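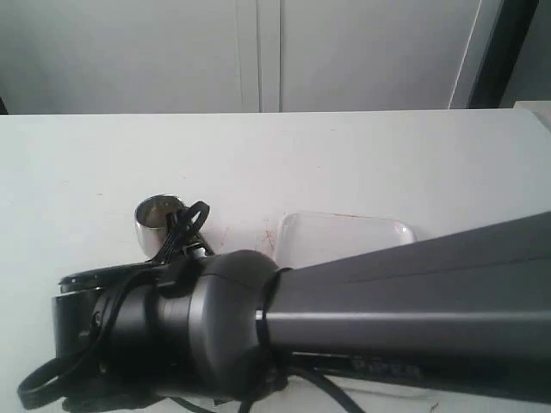

July 8, 2022

Up too early, in too late, and rice in my left shoe for the whole walk home. I am writing this down tonight because tomorrow I will have to write the polite version for Stindar, and I would like one account to exist in which I am allowed to complain.

The job, on paper, is nothing. Arm picks up spoon, spoon goes into rice, rice goes into other bowl. A child can do it, and would, if bribed. We have been at it since before lunch on Monday of my soul, and until this afternoon I'd have said we were nearly done. Then came run 66, when the arm had the spoon in the bowl, stopped for the length of a breath, and pushed. Straight down. The log says it had lost the wrist force reading and was working from the last good number it had, which was zero, so as far as it knew it was pressing on air and should try harder.

It tried harder. The bowl skidded, then tipped, and I learned how far rice travels on a smooth table. I hit the stop button with the flat of my hand, like someone killing a wasp. The button worked. I put that in capitals in the logbook, as it is the one part of the day I plan to brag about.

We swept up, refilled, and went again at walking pace with my thumb parked on the button. 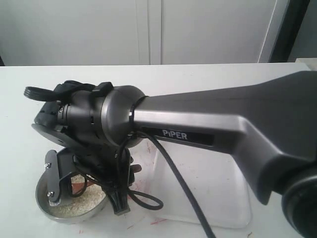

Back over the rice, slow speed. I did not enjoy this part.

My first theory was the cable. My first theory is always the cable. It hangs in a loop under the wrist and trails off over the tray, and I have been meaning to reroute it since December. I wiggled it with the power on and the motors locked, and on the third wiggle the force reading dropped out and did not come back for 670 milliseconds. I wiggled it again to be sure, and then once more out of spite.

So, a loose connector. I'd like to leave it there, but the connector only explains why the number vanished. It doesn't explain why the software shrugged and carried on with an old one. There is a check for stale readings. I wrote it. I found it at line 2479, commented out, with a note beside it in my own style saying "too many false stops, put back later." I sat and looked at that for a while. 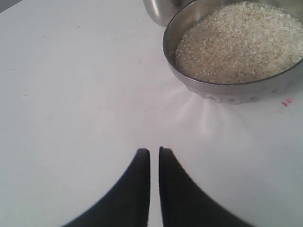

I mean, the false stops were probably the connector too. The check was complaining about a real fault months ago, and I dealt with it the way you deal with a smoke alarm when you're making toast. The people at Görtz asked us in the spring if every guard was active and I said yes in a very relaxed voice. I have to call them as well. The list of calls is getting long, and Jirkov hasn't even seen the spill report yet.

Put the check back in before supper. New limit is 60 milliseconds without a fresh reading, then it halts and holds whatever it's holding. Pulled the cable on purpose to test it, and it halted. Pulled it again while it was moving, and it halted again, with a jerk I didn't love. I'll look at the braking when I can see straight.

Also wiped the table twice. The red marks stay. I've given up on them and so has the cleaning spray.

What has to happen before anyone presses Start again:

- Swap the wrist connector for the locking kind. There is one in the Priturus drawer, under the things that aren't supposed to be in the Priturus drawer.
- Reroute the cable so it can't swing. No more "meaning to."
- Repeat the spoon grip with the motors at their lowest force setting, hands well back, and watch the force reading the whole time. 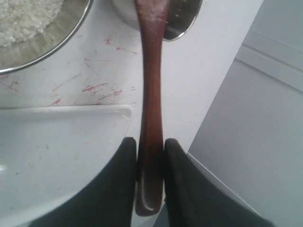

- Search the code for every other "put back later." I'm scared of this one and have put it near the end on purpose.
- Call Görtz before they hear it from Stindar.
- Buy rice. The stuff off the floor is in a bag marked DO NOT EAT, and knowing this building I should have used a bigger marker.

My palm still hurts from the button. Going to bed.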